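Speaker notes — "Where does the small stuff go?"
Clondale evening talk, slides 1 to 3

Hi everybody, I'm Blagoje. Say thanks to Gilance for the room (and the coffee!).
Start with the little picture with the branching dark lines, then flip straight on. 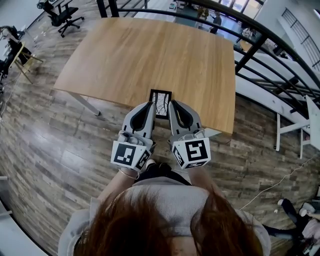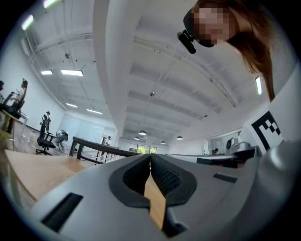
Slide 3: Picking a spot
Ask who has a frame at home that never got hung. Wait for hands.
My rule — put it down on a table first and live with it for a week. Mine went 3 places before the hallway won.
Tell the Brolleck shelf story, but keep it short this time.
Then questions until 8.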